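The Long Way to Set a Table

In the shared workshop on the second floor of the old Clakham building, Cameron Grimshaw is teaching a machine to do what his nephew does for a dollar.
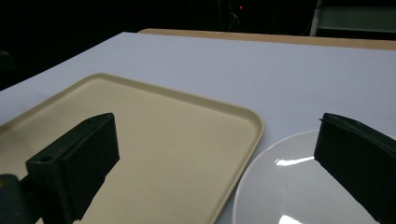 He started in March, with a secondhand arm named Plodetti and a goal he described to his bench neighbors as modest. Plodetti would pick up a plate and put it on a tray. By summer it would clear a whole dinner. It is now well past summer, and Grimshaw has stopped using the word "dinner."

The trouble is the plates. They are round, they are slick, and they sit lower than you'd think if you have never had to explain one to a motor. Grimshaw has recorded 2873 tries so far, moving the gripper by hand so the software can learn from him. This means the software has also learned to hesitate.

Sombat Kaewmanee, who fixes amplifiers at the next bench, rewrote the grip timing one Wednesday night, mostly to make the noise stop. The success rate went up to 36 percent. Grimshaw bought him a sandwich.

The bill stands at $215, not counting crockery. New finger pads are next, in a softer rubber, and after that a bowl, if morale holds. Kaewmanee has asked for a week's notice before the bowl.

Related stories
The Sutcliffe Lathe Rides Again
16 Drawers, One Label Maker
Sotinine: A Glue in Search of a Job
Who Took the Good Clamps?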